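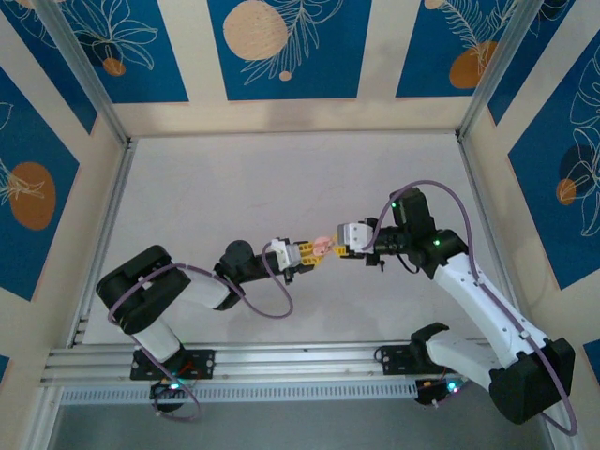
Readers of this blog will know that its usual subject is the care of small household items, and that the entries are written with some reserve. The present entry concerns wireless earbuds and the cases in which they are kept. It replaces the short note posted in July, which dealt only with the cable.

My own pair came from a shop in Fultstead and has been in daily use on the Briltthorpe bus for two winters. In that period one earbud was lost under a seat and recovered, and the case passed once through the pocket of a parka into a snowbank. The colour has held up well. The hinge is a little slack.

The routine I have adopted is as follows. Once a month the earbuds are taken out and set on a clean tea towel. The mesh is brushed with a dry, soft toothbrush, held so that the bristles point upward and any debris falls away from the opening. Water is not used on the mesh. The shell may be wiped with a barely damp cloth and left for 20 minutes before it is put back.

The case is generally the more neglected item. Lint gathers in the cavity and packs down into the corners, where it can keep an earbud from sitting properly. A wooden toothpick wrapped in a scrap of cotton will lift most of it. The lid should be done at the same time, particularly any recesses on its inner side. 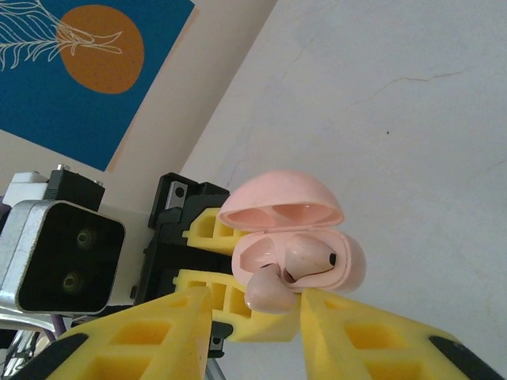
Pink case with the lid open, one earbud in the body and a second at the lower edge.

Seating deserves particular attention. An earbud left proud of the case will prevent the lid from closing, and pressure on the lid is to be avoided. The correct practice is to lift the earbud out, turn it to match the hollow and lower it again. I would also recommend opening the case over a table or a bed. Mine was for some time opened over the kitchen sink, a habit I have since given up.

With regard to storage, the case now lives in a shallow Cukmont tray by the front door, beside the keys and the transit card. The tray cost 10 dollars and has a felt lining, which must itself be shaken out on occasion.

A correspondent has asked whether the Rey silicone sleeve is worth purchasing. I have not used one for long enough to offer an opinion. The next entry will deal with eyeglass cases, including the hard-shell type with the snap closure.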